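当サイトではCookieを使用しています。閲覧を続けると使用に同意したものとみなされます。 [同意する] [設定]

【Kidolar搬送車】木陰で勝手に停止→再開後に縁石側へ寄る

投稿:5月 9:42 / mossy_kerb
コメント 9 シェア 3

mossy_kerb 9:42
急ぎで相談。屋外搬送のKidolar、自律走行中に木陰の区間で停止します。今朝だけで3回。
停止だけならまだいいんですが、再開ボタン押したあと右に寄っていって縁石に前輪をこすりました。けが人なし、荷物も無事。タイヤの側面に傷。
ログに出てるのはコード357。マニュアルだと「自己位置の信頼度低下」としか書いてない。
ナビはVisleyの地図パック、更新は先月当てたばかり。同じ症状の人いますか。

tanuki_ros 9:58
うちも357よく出る。だいたい影。路面のまだら模様で視覚オドメトリが飛ぶ。
露出を固定にしてみて。自動だと木の下から日なたに出たとこで白飛びして、特徴点ごっそり消える。

hagure_ugv 10:05
露出固定はすすめない。曇ったら今度は真っ暗で何も見えなくなるよ。去年それで花壇に突っ込んだ。
それより縁石検知は生きてた? 位置がずれても縁石が見えてれば止まるはずなんだけど。そっちのほうが問題では

mossy_kerb 10:11
縁石検知オンです。オンなのにこすった。
LiDARは上向きの取り付けのままなんで、低い段差は拾えてないかも。

hagure_ugv 10:14
それ多分原因半分そこ。前方カメラだけで縁石見てる構成なら、影の境目と縁石の境目を取り違える。右カーブでゆるく曲がってるとこは特に危ない。
とりあえず人が歩く時間帯は走らせないで。

Arriaga勢 10:20
うちはArriagaの車体にVisleyの地図乗せてるけど357なんて出たことない。車体側の問題じゃないの。Kidolarはカメラの位置が低すぎると思う

tanuki_ros 10:23
>>Arriaga勢
コード番号はメーカー別なので比べられないです。そっちは別の番号で出てるだけかと。
あと走ってる場所に木ある? 倉庫の前だけなら出ないよ

Arriaga勢 10:27
木は…ないですね。駐車場です。失礼しました
でもカメラが低いのは本当だと思う

mossy_kerb 10:40
停止前後の記録を見直しました。信頼度スコア、普段は900あたりで安定してるのが停止直前に269まで落ちてます。しきい値は初期値のまま触ってない。
で、気になるのが再開後。スコア戻りきってないのに走り出してる。これ仕様ですか?

nemui_safety 10:52
横から。そこが一番まずい。
再開ボタンは「周囲の安全を人が確認した」の意味しかなくて、自己位置が合ってるかは見てない機種が多い。再開の条件にスコアの下限を入れられるか、サポートに聞いたほうがいい。設定画面に項目なければファーム側の対応待ち。
それまでは停止したら手動で木陰を抜けてから自律に戻す。面倒でもそれで。

hagure_ugv 10:55
↑同意。露出の話はそのあとでいい。

tanuki_ros 11:01
いや露出も同時にやるべきでしょ。スコア落ちる原因を放っといて再開条件だけ厳しくしたら、一日中止まってるだけになる。
固定がいやなら上限だけ切るとか、測光範囲を路面寄りにするとか。空が入ってると全部それに引っぱられる

nemui_safety 11:06
止まってるだけなら事故にはならないので。順番の話です。
現場の写真あります? 影のかかり方と縁石の曲がり具合が見たい

mossy_kerb 11:18
前方の景色これです。Utville構内のレンガの建物のとこ。

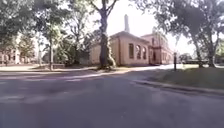

走行路の前方。右が縁石、路面に木の影

tanuki_ros 11:25
あーこれは厳しい。空ほぼ真っ白じゃん。路面に白線もないから手がかりが影の模様くらいしかない。風で枝が揺れたら模様ごと動くし。
建物の窓とか煙突の輪郭は使えそうだけど、太い木の幹が手前で壁の左の角を一部隠してるね

hagure_ugv 11:29
縁石、右下から真ん中のほうへ曲がってきてるのか。直進のつもりでずれたら右前輪が当たる形だ。やっぱり下向きの測距センサ足したほうがいいよ。

nemui_safety 11:34
歩道も近いですね。舗装の明るいとこ。縁石を越えたら芝生、その先が歩道。
この区間は地図で自律禁止にして、手動専用に切るのをすすめます。Visleyなら区間ごとに指定できたはず

mossy_kerb 11:47
ありがとうございます。区間を手動専用にしました。サポートにはログ添えて、再開条件の件で問い合わせ出しました。
測光範囲の変更は昼休みに台車に載せて押しながら試します。下向きセンサは予算次第…
返事きたらまた書きまs

mossy_kerb 11:48
↑途中で送信した。また書きます。

ニュースレター登録:屋外ロボットの新着スレッドをメールでお届けします。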